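How to stop a cupboard door drooping

Every kitchen in Rernside has one door that hangs like a bad mood. Ours sat over the bin for a year, and Washington called it character.

Open the door and look at the hinge. Most have two screws you can turn: the front one moves the door sideways, the back one moves it in and out. Check the fixing screws first. If they're loose, tighten them and you may be finished before the kettle boils.

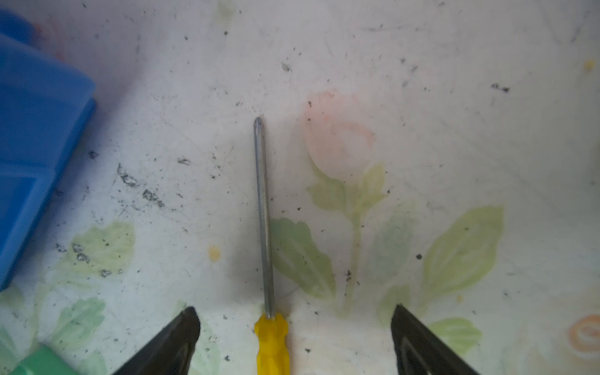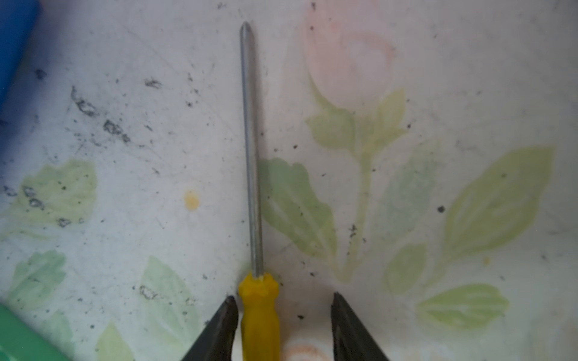
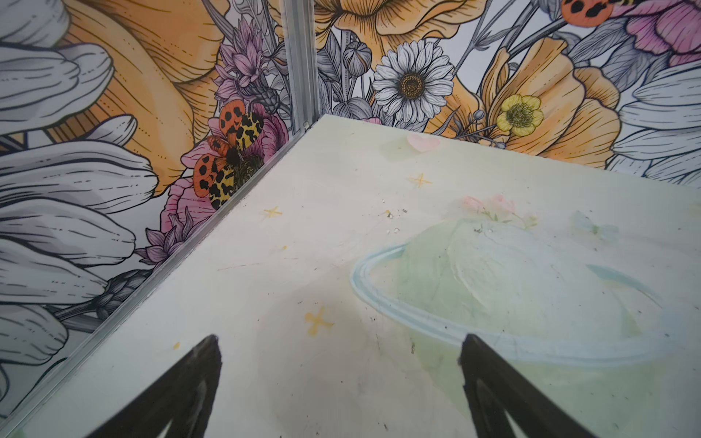 First two: long shaft, yellow handle. Last one: a heart and sparkles.

Now turn the front screw a quarter turn, shut the door, and look. Do the same on the other hinge, the opposite way — a door with 4 hinges needs more patience than I own.

If a screw just spins, the hole has had enough. Take the screw out, pack the hole with matchsticks and wood glue, and leave it until Sunday. Trim them flush and put the screw back by hand. Drills are for people with spare cupboards.

Glue on the worktop comes off with warm water, if you're quick. I wasn't.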